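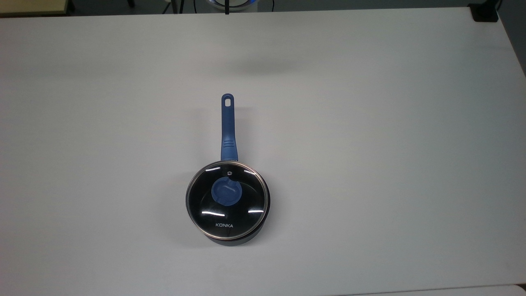 I've been running cross country since I was at school, and the thing I got wrong for years was breakfast before a race. I'd either skip it or eat so much I felt every bite on the first hill. Now I make porridge, one portion, in a small saucepan with a blue handle (the kind with a hole at the end so you can hang it up), and it's the same breakfast whether it's a club run or the Mitcombe league opener in September. Do try it on a training day first, though!

So, how I get ready for a race morning.

The night before

Pin your number on your vest while you're still awake enough to get it straight. Mine was 1101 last season and I pinned it upside down in a car park at Pevora, with cold fingers, and then had to do the whole thing again. Check your spikes too. If it's been raining I go for the longer ones, and I put the spanner in the bag along with a spare pair of laces.

Breakfast

I eat two and a half hours before the start. 70 grams of oats, half milk and half water, pinch of salt, low heat, keep stirring. Banana on top if I fancy it. I have one mug of tea and then sip water until I leave the house.

Getting there

Walk the course if they'll let you, or at least the first stretch and the last. At Ceno Park the start is lovely and wide and then everyone squeezes through a gate, so you want to know that before the whistle goes. Look for the muddy bits and work out which side is firmer.

Warming up

Ten minutes of very easy jogging in all your layers, then a few leg swings, then four short strides on grass in your spikes. Keep your jacket on until they call you over.

The race

Start slower than you want to. I finished 54th in the Wunderlich Relays trial after going off like a mad thing, and I was passed by what felt like the entire county on lap 2. The next time I held back until the second climb and picked people off all the way to the finish, which was much more fun.

Afterwards, dry socks straight away, and stuff your spikes with newspaper when you get home.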